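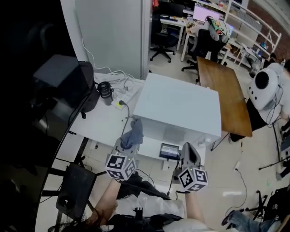 *White box on the desk, grey cloth, screen on the shelf underneath. Tangle at left is the power strip.*

To: ultville-workroom list
Date: Tuesday, June 3, 2025
Re: Re: desk clear-out, what stays what goes

Hi all, quick one, I'm on the bus so excuse typing. Photo's at the top, replies below the quoted bits.

> Can whoever is in next look at the desk by the tall white cabinet
> and tell us what's on it? I've got 300 dollars left in the furniture
> line and don't want to spend it on a second desk if the first one
> is just badly organised.

It's badly organised. Desk itself is fine. Box in the middle takes up the good part, monitor's got most of the left, then there's a black box and a dark grey bag shoved in behind it. Bag could go on a hook tomorrow. Not mine, please claim it.

> Also the cables. Last time I was in there it was a disgrace.

Still is. Power strip sitting on the desktop with white leads round it and up along the cabinet. My vote: strip gets mounted under the back edge, leads tied in one bunch, done. Sukamus has a stick-on tray, 800 mm, which should do the desk if somebody measures first. I didn't have a tape. Velcro ties please, no zip ties, we cut through a good lead in January getting those off.

There's a camera lens sitting out on the desk too, right by the strip. Needs a cap and a drawer. Small black thing among all those leads so easy to knock.

> Do we keep the white box where it is or move it to the wood table?

Keep it. I like the open shelf underneath, the little screen fits in there nicely and stays off the desktop. Moving it means re-running the black cables as well and I'm not volunteering. Wood-topped table is on an angle at the moment, could be squared up to the wall and used for sorting. Nice warm top on it, shame to bury it in junk.

> Tripods: the Doston ones are supposed to live in the closet.

One on the floor, legs open, over on the right side. Didn't check the make. Someone is going to go over it. Closet or a corner, dont care which, just folded.

Cloth: keep a couple of the grey ones at the desk, the rest to the wash bag. The Virág order was 57 of them so we're not short.

So to do before the next tidy:

- measure back edge of desk, order tray
- bag and black box off the desk
- lens in drawer
- tripod folded and put away
- table squared up
- labels on both ends of evrey plug (I have 10 left on the roll, will bring)

I can do labels and lens. Need someone for the tray, two people if we're lifting the monitor to get in behind. Reply to the list, not just to me, last time I got four offers for the same job and none for the bins.

My stop, gotta go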